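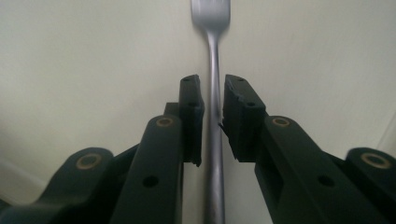
About Pudar

Pudar is a small test shop for grippers, arms, wrist cameras and controllers. We compare them on everyday objects and write up what we find. We don't build or sell hardware, and we don't take a commission from anyone who does.

Pádraig Mulligan and Kenna Rennie started the company after working together at Cidmont, where they spent a lot of time buying grippers that looked right on paper and then struggled with a spoon. Pádraig runs the bench. Kenna looks after the software, the cameras and the reports.

What we test

Most of our work is with two-finger grippers, hand-held and arm-mounted. A standard comparison is 1000 grasps per gripper, using the same set of 113 household items: cutlery, mugs, folded cloths, pill bottles, cables and so on. Thin metal flatware is the part of the set that customers ask about most. We record missed grasps, slips, dropped items and finger pad wear, and we keep the video from the gripper camera for every run.

We also do shorter jobs — swapping one controller for another on the same arm, say, or trying 3 camera mounts to see which one keeps the fingertips in view. These usually take a week.

Printed parts are welcome. Plenty of the grippers we see are early versions, and worn pads or play in the linkage go in the report along with everything else.

The Hakim set

Our object list is called the Hakim set, after the street our first workshop was on. It was last revised in July. Customers get the full list with measurements and weights, so they can repeat any test in their own lab.

Where we are

The shop is in Rurholm, on the ground floor at 1355 Mill Road. Visitors are welcome by appointment, and mornings are best. If you are shipping a gripper, please include the mounting plate, the power supply and any spare finger pads. Return shipping is included in the price of a standard comparison.

For a quote, send Kenna the model, the payload and a short note on what you want it to pick up.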